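Pinza manual Purik 45: análisis tras 416 ciclos

Probamos el par completo en recogida de vajilla metálica y colocación en estante de rejilla. Apertura suave, peso contenido, buen agarre sobre superficies curvas. El fallo apareció en la unidad derecha: con la mandíbula cerrada, el codificador devolvía apertura máxima y el registro daba la pieza por soltada.

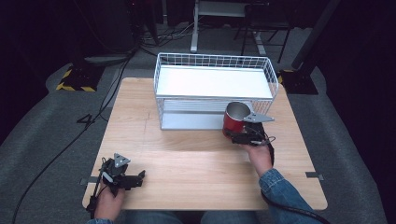

Iraís Cárdenas localizó el origen en el conector del cable, que pierde contacto al girar la muñeca. El firmware no emite ningún aviso; guarda el código 3302 y sigue grabando. Motora cambió el cable en abril y el error no ha vuelto. La izquierda, sin incidencias.

Puntuación: 3 de 5.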